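Saturday, June 1, 2019

Workshop, Plirnatgate. Car 44 back on the stands after the test at Haugen. Miłosz Malinowski did the strip-down, I did the measuring and the writing.

Rear end first. The driver complained of the car stepping out on entry to the slow corners, worse on a full tank. We had put it down to the diff. Took the diff out and checked the preload: 149 Nm on the bench, same as when it went in. Plates look fine, light marking only. So the diff goes back as it was.

Left rear toe link has play in the outer joint. You can feel it by hand with the wheel off. Right side is tight. Both links are from the same Prelik batch and were fitted together in November, so I am changing both. New ones are on the shelf, second bay, behind the brake ducts. Old ones are tagged and in the scrap tray - please don't put them back in the spares box.

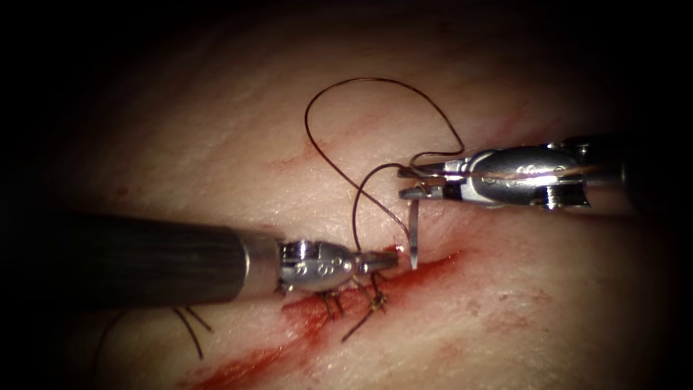 Toe after the swap needs setting from scratch. Start from the baseline sheet and leave camber alone until the car has been on the flat patch. Last time we moved both at once and lost half a day working out which one had done what.

Brakes. Front pads down to 15 mm, even across the face. They will do practice at the next round but I want a bedded set ready for qualifying. Rear discs have a slight lip at the outer edge. Leave for now. Fluid was dark in the left front caliper and clear in the other three. Bled all four anyway. Pedal is firm.

Dampers. Eskil Midtbø ran the fronts on the dyno. Left and right match on rebound. On compression the right one is softer at low speed, up to 2 clicks' worth. He wants to open it and look at the shim stack before we start adjusting around it, and I agree. It stays on his bench until he has done that. Don't fit the spare in its place, it has the old valving.
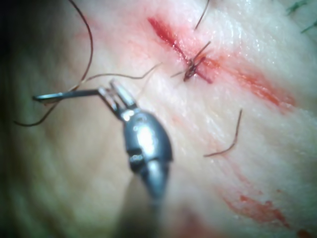 Data. The rear right wheel speed channel drops out over the kerbs at the chicane. The connector had a bent pin. Straightened it, taped the loom higher up on the upright, no dropout when shaking it by hand. That proves little, so watch it on the first run. The steering trace is offset to the left again. Zero it once the toe is done, not before.

Bondus hex keys: the 5 mm from the roll is missing. It was used on the undertray on the pit wall side at Haugen, so look in the pit cart drawers before ordering another.

Still open:
Toe links, both sides, new bolts
Right front damper, waiting on Eskil
Corner weights once the damper is in
Undertray leading edge, small crack near the second fastener, Miłosz to patch
Steering zero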